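June
By Iraís Cárdenas

Print this item | E-mail this item

Plastic crockery: the sorting is nearly done

The plastic crockery has now been through its first proper sort in years. Members who have hired it for a children's party or a street lunch will know the state it had got into. Plates came back in the wrong crates, bowls came back inside other people's bowls, and the last full count anybody could find gave a total that did not match what was on the shelves.

We started with the four large crates from the back store and two carrier bags that had been sitting under the sink at Zidelden. Everything was washed first, then laid out to be checked for cracks, cut marks and warped rims. Anything with a split went straight out. So did the plates that no longer sit flat, which are mostly the ones that have been through a very hot dishwasher. Please do not put the plates on the bottom rack. The care card in each crate says so, but the card is easy to miss and we are going to tape it inside the lid.

The count came to 92 cups, 61 plates and rather more bowls than we need. The cups are the things most often borrowed and most often lost, so it was a surprise to find that we are short of plates. Two full place settings for a party of 40 would need 80 plates, and at present we can't do it. Until more are bought, bookings for a second course will have to wash up in between or bring their own.

Sorting was done by shape first and colour second. We tried it the other way round to begin with and it was slow. A pink plate and a purple plate go in the same pile, whatever the party theme is, and whoever is hiring can pick out colours at home if it matters to them.

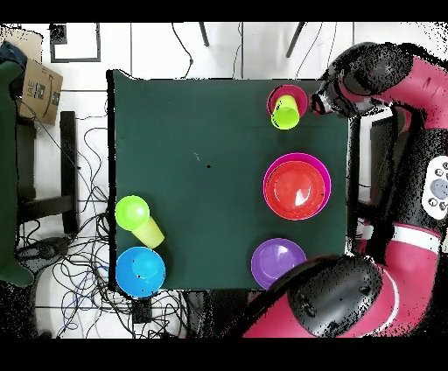 Reading time: 4 minutes

The dark green cloth is staying on the sorting table. It is easier to see what you have on it — the yellow cups especially, which got lost on the old white one. It also stops things sliding about. If it gets food on it, shake it out and put it in the wash at 40 with nothing else, as the dye still runs a bit.

A few points on packing, which is where most of the trouble starts. Cups should be stacked inside each other, no more than eight high, and laid along the side of the crate. Taller stacks jam and then somebody takes a knife to them. Bowls go in the middle, right way up. Plates go at the bottom, largest first. It is tempting to put a bowl on each plate and pack them as pairs, and it does look tidy on the table, but you get far fewer in the crate and the lid won't close.

Dry everything before it goes away. Two of the crates had water in the bottom and the bowls in them smelled musty. They have had a soak in bicarbonate of soda and are fine now.

The crates themselves are being relabelled. The old letters had rubbed off two of them and the third said "Christmas". From now on there will be one crate for plates, one for bowls and two for cups, with the number of pieces written on the end. When you bring a crate back, count it and write the figure on the slip, even if it is short. We don't charge for the odd missing cup, but we do need to know.

There is 1,928 in the hire fund, and a small part of that will go on new plates. Bretance sell a plain one that is close in size to ours and will stack with them. Pikia do a cheaper set, but the rim is deeper and they sit badly on top of the old ones. I have a sample of each if anyone would like to see them before we order.

The surplus bowls are free to anyone who wants them. The toddler group has had first pick and there is still a good heap left, in all colours. They are sound, apart from some scratching on the inside, and would do for paint water, seeds or pets. They are in a bag by the Furtună hall door and whatever is left at the end of the month will go for recycling.

If you still have any of our cups at home from last summer, please drop them back, at any time before 6 pm. No questions will be asked.

Related items
Hire charges: what has changed
Folding tables — two legs need mending
Key for the back store
Tea urn returned and descaled
Lost property from the spring lunch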